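My treatment room safety checklist, with comments

I run a small skin clinic (two rooms, facials and light peels, nothing surgical) and I go through this list every Wednesday before the first client. People keep asking me for it, so have it, mutterings and all!

1. Peel stock
Check the date on every bottle, front and back of the shelf. I write the opening month on the cap in marker. Last time I caught a Skikari toner from April hiding behind the cotton pads. OK now.

2. Steamer
Fill with distilled water only, run it for 3 minutes, look for spitting. Mine is a Bastos 241 and it spits if you fill past the line, so I don't. Cord fine, plug fine. The rubber feet are getting a bit hard, and I'll order new ones.
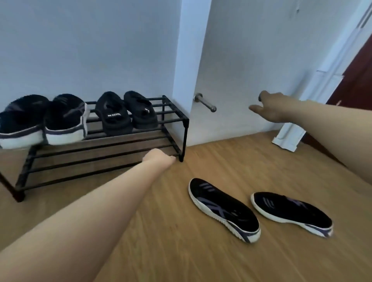 3. Lamp and magnifier
Tighten the arm at both joints. The lamp should stay put when you let go of it over the headrest (test it with the bed empty, please!). Mine drooped slightly. Half a turn with the hex key sorted it.

4. Patch test cards
Every new client needs one on file before a peel, and so does anyone who has switched to a retinoid since I last saw them. I pull the cards for the week and read them through with my coffee. Two were missing a signature, so I called both clients and they'll sign when they come in.

5. Eye rinse
Seal unbroken, in date, and within reach of the bed without having to open a drawer. I moved mine to the wall holder and I love it there. PASS.

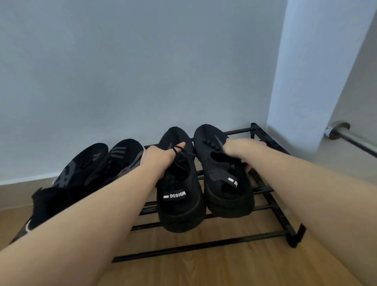
6. Towel warmer
Set to 40, leave it shut, then check a towel on the inside of your own wrist. The Valtel one in room two runs hotter than the dial says. Marked with tape, and not to be used for cheeks or eyes until it's been looked at.

7. Sharps and waste
Lancet box below the fill line, lid clicks. Pickup is booked under our Lamaditz account, number ending 333, and I always have to hunt for that so now it lives on this sheet.

8. Floor by the sink
Mat flat, no curled corners. One corner curled. New mat ordered, old one in the trash.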